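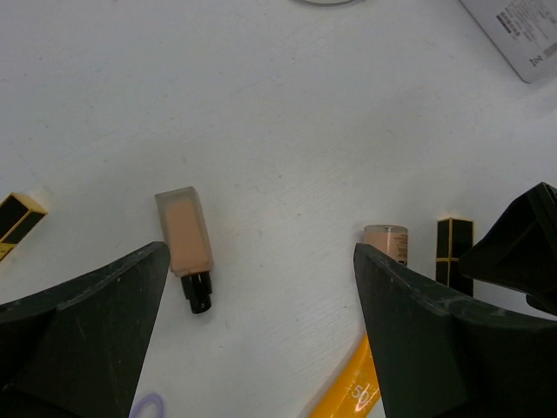 *Small cosmetic items laid out on a white tabletop, a foundation bottle among them.*

The parish of Grellstead has kept its mission month a little longer than the calendar strictly asks, and what a blessing it has been! Prayers and the weekly collection began in October, as they do every year, and by the final Mass of thanksgiving 34 parishioners had put their names down to carry on with visiting through Advent. Father Urmas Vanags thanked everyone warmly (and at some length, as those who were there will remember) and reminded us that a neighbour's kitchen is mission country too.
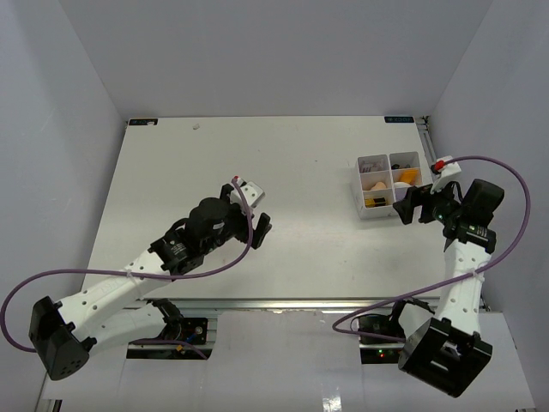
Myfanwy Landeg, who looks after the visiting roster, has asked that families keep giving to the Advent parcels for the women's shelter at Rodmont, and she hopes for 30 parcels this year. Toiletries, warm socks and handwritten cards are all welcome, and children's drawings are treasured most of all. Please sort small things before you bring them in; an open white organizer with six compartments, a different sort of thing in each, is a lovely model to follow, though a shoebox with cardboard dividers will do just as well. Wycliffe Sang will be in the hall after both Masses to receive them, and Iman Zerouali has kindly offered to drive the parcels over on the 17th.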